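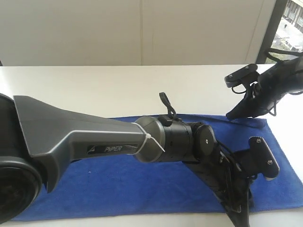
Print this page | E-mail this page

Dreseten two-arm handling project
Progress report to the Vovisura fund, period ending January

1. Where we are

The project is behind the plan agreed at the start. We had expected to finish the cloth-folding trials in this period and move on to bagging. Folding stopped for most of January after a fault on the left arm, and bagging has not begun. We recorded 1,913 folding attempts against the target in the work plan. Of these, 1,042 were made before the fault and the rest after the arms were put back into use at reduced speed.

Spending is within budget apart from the repair costs set out in section 4.

2. The fault

During a morning run the left arm was holding one corner of a towel while the right arm moved in to take the other. The left wrist turned further than the program had asked for and kept turning. The gripper stayed closed and pulled the towel across the table towards the right arm. The two grippers touched, finger to finger, before the operator pressed the stop button. Nobody was within reach of either arm and there was no injury.

The log shows that the controller lost the wrist position for a short time and then carried on with the last speed it had been given. It should have stopped. The position came back once the arm was at rest, so the first restart looked normal, and the operator ran two more folds before reporting the event. Under our own rules the arms should have stayed off until someone had read the log. We have gone over this with everyone who uses the table.

3. Cause

We sent the log and the wrist cable to Bednarek, who supply our cabling. They found a break in one conductor close to the plug, where the cable bends each time the wrist turns. The break opened only at certain angles — our usual bench check, done with the arm in its parked position, would never have shown it.

The cable had been fitted with too little slack. This was our mistake. The drawing allows for a full turn of the wrist, but the cable had been shortened when the gripper was changed last summer and the drawing was not updated.

There is a second cause in the software. The rule that stops the arm when position is lost had been written for the shoulder and elbow and had not been carried over to the wrist joints.

4. What has been done

The wrist cables on both arms have been replaced. The stop rule now covers every joint, and we tested it by unplugging each position signal in turn while the arm moved slowly. All joints stopped as they should. The finger plates on both grippers were taken off, checked for bending and refitted.

Speed is limited to 30 per cent until the new cables have been through a full month of use. This slows the trials and accounts for most of the present delay.

The cables and Bednarek's inspection were not in the budget. We have paid for them from the travel line and ask the fund to approve the change.

5. Still open

The right arm has not shown the same fault, but its old cable was shortened in the same way and we are waiting for the inspection result. We also want a larger gap between the two grippers when they work on the same cloth. Dukis, who wrote the planning software, have agreed to add a minimum distance setting. We do not have a delivery date from them.

6. Next period

Complete the folding trials at the reduced speed, review the limit, and start bagging if the review allows it. We would like to move the bagging milestone back by one reporting period. A revised work plan is attached to the covering letter.

Contact | Copyright Dreseten project | Back to top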